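Stesar bimanual control software
Progress report to the Brargate Fund
February 25, 2021
Prepared by Toàn Hồ, software lead, Mindarberg

Summary

Work on the control and planning layers is on schedule. Perception is behind, for reasons given further down, and we are asking to move one deliverable to August. Spending is within the agreed budget and no change to the total is requested.

Since the last report we have replaced the old motion scheduler, rebuilt the logging tools and recorded 743 bowl-handling runs on the bench. The recordings are the main output of the period and most of what follows depends on them.

Control

The previous scheduler treated the two arms as separate machines that happened to share a table. Each had its own queue, and a simple lock stopped them entering the middle of the work area together. This was safe but slow, and it ruled out any task where one arm steadies an object while the other acts on it.

The new scheduler plans for both arms at once. It keeps a single timeline and checks the distance between the grippers at every step, so they can work close to each other over the same bowl. The lock is still in the code as a fallback and comes on if either arm misses a status message.
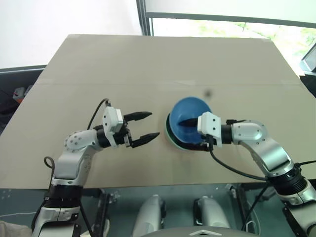

The control loop now runs at a steady 60 updates a second. Earlier builds dropped below that whenever logging was switched on, and the arms would hesitate in the middle of a reach. Moving the log writer into its own process cured it. We also shortened the start-up checks, which had grown to the point where people were skipping them.

One fault remains open. When both grippers are told to close within a very short time of each other, the second command is sometimes recorded in the log before the first. The arms behave correctly, but the record is wrong, and affected runs have to be marked by hand. Aleksandra Sadowski has a fix in testing.

Planning

The planner chooses which arm should go to a bowl and from which side. In the first version it always picked the nearer arm, and this led to awkward reaches when bowls stood one behind another. It now scores each possible approach on reach, clearance from neighbouring bowls and where the bowl has to end up. The weights are set in a plain text file so that they can be changed between runs without a rebuild.

We had planned to learn these weights from data in this period. That has not been started. The hand-set values do well enough for the current tasks, and the time went into the recording tools instead.

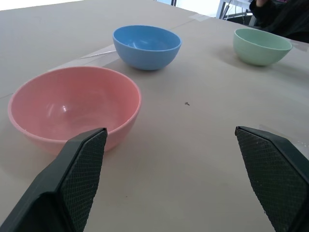
PERCEPTION

Finding the bowls by colour works well under even light. The difficulty is with tilted bowls and with shiny inner surfaces, where a bright reflection can be taken for part of the rim. The estimated centre then shifts, and the planned grasp goes with it. Pale bowls are affected more than dark ones, and tape on the table covering gives a similar false edge on bright days.

Two changes are under way:

Rim fitting now uses the wrist views together with the head view – until last month only the head view was used.
Glare is masked before fitting. This helps in most recordings but removes too much of the rim in some, and the threshold needs more work.

The partner team at Jabłońska has agreed to label a share of the recordings. Their first batch has arrived and is being checked against our own labels.

Tooling

The run viewer can now play all camera views in step with the joint positions, and a run can be tagged and trimmed from the same window. Sorting a session used to take most of an afternoon and is now done before the bench is switched off. The viewer does not yet handle runs that were stopped early; these still have to be opened from the command line.

Request

We ask that the perception deliverable be moved to August, with the other dates left as they are. A revised work plan is attached. Questions on the budget tables should go to Aleksandra Sadowski, and anything on the software to me.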